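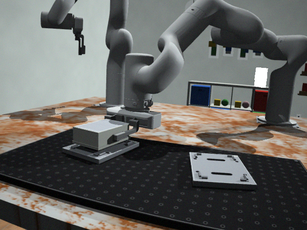
3.2 Sampling of the households

The survey was carried out in the two river towns of Ukus and Tarker, which share one water supply but have separate billing offices. From the registers of both offices we took every domestic connection that was active for the whole of the previous year. Shops, schools and the two bakeries in Ukus were removed. From the remaining list we drew 625 addresses at random, and a letter was sent to each of them on 24 May 2022, together with a short form and a stamped envelope.

We received 290 forms that could be used. The return was higher in Tarker than in Ukus, and we believe that this comes partly from the age of the residents. In Ukus many flats are let for short periods, and the person who opens the letter often does not pay the water bill. For this reason the form asked first who pays, and only after that how the water is used.

3.3 Meter readings

Of the households that answered, 147 agreed to let us read the meter every week during August. The readings were taken in the morning, always in the same order of streets, by students who had been trained by Hazel Pettigrew. When the meter was inside a locked cellar the household sent the number by telephone. These readings are marked in the data set, and we repeated the analysis without them. The results were almost the same, so they are kept in Table 4.

Eight meters stopped or were replaced before the end of the month. We did not try to estimate the missing weeks. The model of Talavera, which is often used for this purpose, assumes that the use of water changes slowly from week to week, and this is not true for families who go away in summer.

3.4 Garden use

It was more difficult to separate garden water from water used in the house. Only a few gardens in Tarker have their own meter. For the others we compared dry weeks with rainy weeks, using the rain gauge at the Deduveo pumping station - the only gauge near both towns. A household was counted as a garden user if its form mentioned a garden and its readings fell in the rainy weeks.

This rule is simple and it makes some errors. A family with a large rain barrel may water the garden every evening and still show no change at the meter. We return to this point in Section 5, where the answers about barrels are compared with the size of the roof.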